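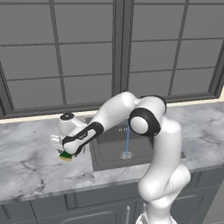 Quedé con Yaqin Cui para hablar de boletines por correo, que es lo suyo, y acabamos charlando casi dos horas (¡qué paciencia la suya!). Empezó Nerkura con 300 suscriptores y una plantilla feísima. «Mandaba 7 correos a la semana, una barbaridad», me cuenta riéndose. Ahora envía uno — y lo abre, dice, cerca del 25 %. ¿Y comprar listas? «Jamás, ni regaladas». Yo tomé nota, claro, que en noviembre estuve a punto de hacerlo.

Imprimir | Enviar por correo
Buscar en el sitio... Ir
Última actualización: 27 de febrero de 2024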